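Notes for "What's Worth Saving in an Old Desktop"
Lucero Escobar, Trutthorpe Repair Evenings, 04/02/2024

Start without slides. Ask who has a dead computer in a closet. Wait for the hands. Ask who has two. Fewer hands, same people, more shame.

Thank Liette for the room and for finding the extension cord after I said I'd bring one.

Opening point: an office tower is mostly air and sheet metal, and people are scared of it anyway. Cord out first, then hold the power button in for a few seconds. Say this again later. Then side panel off, tower flat on the bench, and spend a minute just looking before you reach for anything.

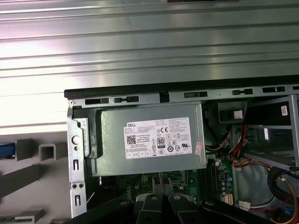

Power supply next. Read the label before you shop for a new one. All that small print looks like it was written to keep you out, but the wattage is in there someplace, and so are the voltages. Do NOT open the power supply itself. Sheyla will ask why. Answer: capacitors, and I like Sheyla.

Don't throw out screws. I had a jar with 2,268 of them, counted one August when I should have been doing my taxes. Nine fit anything I own.

Move on to drives. This is the part they came for - everybody believes their photos are gone, and a computer that won't turn on often has a perfectly good disk inside. Unplug data and power at the drive end, pull on the plug and never on the wires, squeeze the caddy, slide. If it sticks, stop and look for the cable you forgot.

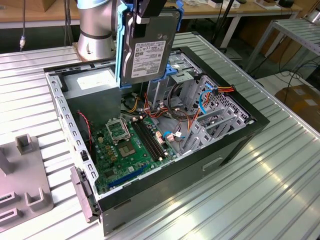

Hard drive in its blue caddy, over the open case. CPU socket empty, two memory slots to the right of it.

Pause here for the Prado story (short version! Yaneth timed the long one). Man brings in his Prado tower, wants the disk wiped, has wiped it himself with a damp cloth.

Then: label the drive with tape and a marker, name and date, before it goes in the box with the others.

Questions. If it's about printers, hand the mic to Ladi.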